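Section 4. Comparing Finger Sets on Small Rigid Objects

4.1 Purpose

This section describes the procedure for comparing two finger sets on the Urby gripper before one of them is approved for regular use. It applies to both the long tapered fingers and the short padded fingers supplied by Zundham. Operators should complete Section 3 (Wrist Camera Alignment) before proceeding.

4.2 Before You Begin

1. Confirm that the controller displays firmware build 2228 or later.
2. Check that both fingers of the set under test are fastened and close evenly.
3. Set the grip force to level 3. Do not change this setting between finger sets.
4. Clear the wrist camera lens of dust with a dry cloth.
5. Allow the controller to run for about 15 minutes before the first trial.

CAUTION: Keep hands outside the work area whenever the arm is enabled. The long fingers extend farther than the short set, and the approach height must be corrected after every change of fingers.

4.3 Test Objects

Padlocks are the standard objects for this comparison. The body is rigid, the shackle is polished, and attached keys shift the load once the lock is raised. Locks of different shapes should be used, and each should be placed with the shackle open and the keys inserted.

Place the locks far enough apart for the fingers to open fully over each one. The grasp should be made on the sides of the body, with the shackle left free. 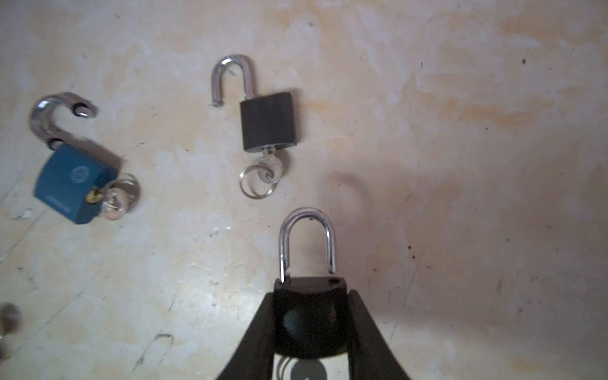

The Voldale site reported that its operators had at first closed the fingers on the shackle, and that the lock turned in the grip on nearly every lift. They asked that the instruction to grasp the body be moved ahead of the trial steps, and added that the short fingers gave them more trouble with rounded bodies than with square ones.

The order of this section was revised in response. The remark on rounded bodies agrees with results from Saengthong, where the long fingers were preferred for mixed objects and the short fingers were kept for flat parts.

4.4 Running the Trials

1. Select Manual Approach on the controller.
2. Lower the gripper until the finger tips are level with the lower half of the lock body.
3. Close the fingers and wait for the contact signal.
4. Raise the lock slowly and hold it until the keys stop swinging.
5. Return the lock to the surface and open the fingers.
6. Record the result as Held, Turned or Dropped.
7. Repeat until 20 trials have been recorded, then change to the second finger set.

NOTE: A lock that turns in the grip but does not fall is recorded as Turned – even if it could still be set down correctly.

NOTE: Shiny shackles can produce bright spots in the wrist view. If the outline of the body is lost, dim the lamp nearest the arm and repeat the trial.

4.5 Recording the Results

Enter the results for each finger set on a separate sheet. Write the grip force level and the firmware build at the top. Trials stopped by the operator are not entered, but the cause must be stated under Remarks. Completed sheets are kept with the gripper log until the next scheduled inspection.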